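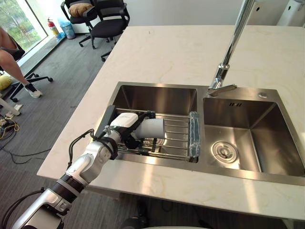 Unit 3 handout: Looking closely at a kitchen arm kit

Reading time: 8 min

Welcome back! The first two units were heavy on theory, and now we get to the part I look forward to all year. We are going to take one product, the Caris single-arm kit from Bromdale, and ask the questions a careful buyer would ask. Bring the notes from Unit 2 on joint limits, you will want them.

The task for this unit is clearing and loading cups at a sink. It sounds small, and I love it for that. A cup is light and hollow, it rolls, and it can be picked up in a dozen different ways. A sink gives you polished steel, a drop on both sides of the divider, and a faucet standing right where a lazy path wants to go. If you want to learn what an arm is good at, put it to work near a sink.

What comes in the kit

The basic Caris kit is the arm, a wrist module, a two-finger gripper, a base clamp, the power supply and the cable set. The control software is called Ritesska and comes with the kit for the first year. After that there is a yearly fee, so write that into your cost sheet. Rangi Hapeta forgot it last term and had a lovely budget that was wrong by the second page.

You can also order the Bitar finger pads, which are softer and a little wider than the standard ones. We own a set. I think they are worth having for anything glazed or smooth, but please test both before you agree with me.

Gripping a cup that is lying down

Look at the cup again. It is on its side across the rods of the wire rack, open end to the right, with the fingers closed around it. Compare that with the upright cup from Unit 1. When a cup stands up, you can come in from nearly any direction and the grip is much the same. When it lies down, you have to choose. Do you take it around the body, by the rim, or with one finger inside? Each choice decides what you can do next.

Around the body is the friendliest choice for moving it somewhere else. By the rim is better if you want to stand it up, but thin rims flex and thick ones slip. One finger inside is very secure and a real pain to let go of in a crowded rack.

Then there is the rack. Parallel rods leave gaps, and a fingertip that goes a little too low can end up between two of them. Set your lowest approach height before you run anything. In Ritesska this is under Work Area, then Floor Height, and yes, you should use the top of the rods as the floor and leave the bottom of the basin out of it.

Shiny things

Steel is hard on depth sensing. The basin walls throw the room lights back as blurry streaks, and a depth map can show holes or bumps where there is only smooth metal. Clear and half-clear plastic can do it too, so take the blue wrapping at the right end of the rack seriously as part of your setup.

Anqi Luo did a very nice piece of work on this in January. She ran the same pick at 7 in the morning and again after lunch, without changing a single setting, and compared the depth maps. The difference near the rim of the basin was huge. Her plots are in the shared folder and I'd like everyone to read them before the lab.

Reach and the cable

The Caris has a listed payload of 250 grams at full stretch. Most of our cups are fine with that, but a cup full of water is a different story, so weigh one. Pay attention to where the arm has to reach as well. A long diagonal across the counter uses up a lot of the joint range before the gripper has done anything, and you may find there is not enough left for the wrist to turn.

The cable runs on the outside, looping from near the wrist down over the segments. I go back and forth on this. It is easy to check and quick to replace, and students can see exactly what goes where. It can also catch on a faucet. Turn the wrist through its whole range by hand with the power off and watch the loop the entire time.

Lab exercise

1. Set the floor height and save it under your own name.
2. Teach three approach poses for a cup lying on its side.
3. Run each pose at low speed with one hand near the stop button.
4. Repeat with the cup's open end facing the other way.
5. Write down every failure, even the silly ones, and what you think caused it.
6. Swap to the Bitar pads and do steps 3 and 4 again.

Keep the speed at or below 300 on the Ritesska slider until Safta Pană has signed your sheet. The slider goes a lot higher. Please don't find out how much higher.

What to hand in

A review of the kit, two pages at most, written for a small cafe owner with no technical background. Tell them what the arm does well, what it needs from the person setting it up, and what you would want fixed before paying for one. I want opinions! "It depends" is fine as long as you say what it depends on. Put your failure log at the back.

My own view, so you can argue with it: the arm is a joy to teach with, the pose editor in Ritesska is the best I have used at this price, and the manual is thin. Page 17 is the only place that explains how to recover from a joint fault, and you will need page 17.

Nizar Hijazi

Comments (3)

Asabe Danladi
Is the floor height saved with the pose or with the project? Mine went back to the default when I opened a second file.

Nizar Hijazi
With the project. Copy it over by hand for now, and put it in your review – that's just the sort of thing a cafe owner would trip on.

Rangi Hapeta
The yearly fee is in my cost sheet this time. Rim grip with the Bitar pads is my favorite so far, the standard ones kept sliding on me.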